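4.2 Does an adjustable lamp change how people light a desk?

Makers of task lamps tend to assume that a hinged head gets used. We are not convinced. In the Padthorpe sessions, 20 people were given a lamp with a movable head and asked to read, write and sort papers for as long as they liked. Only five moved the head at all after the first two minutes. The rest shifted the paper, the chair or themselves. Earlier work by Gkikas reports far more adjusting, but those sitters had been told that the study was about lamps, and we suspect they obliged.

The lamp in Figure 3 has a long head hinged at the top of a slender post, with the post rising from the back of an oval base. On a layout like this the base decides a good deal. It takes up desk space near the place where people want to put their work, and once it is down it tends to stay down. Eight of our sitters complained about the base - none complained about the hinge.

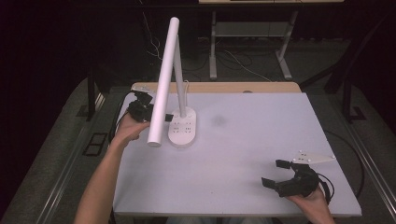
Figure 3. White desk lamp on a pale board, head angled down towards the front left.

4.3 Limits of the desk trials

A pale board is kind to a lamp. It throws light back up, and a sitter may judge the lighting good when much of the credit belongs to the surface. We did not repeat the trials on dark wood and should have done. The Stirngate trials did use a dark top, but with a clamp lamp, so the two sets of results cannot fairly be laid side by side. We would also treat the comfort scores with care, as they were gathered at the end of each session, when most people wanted to go home.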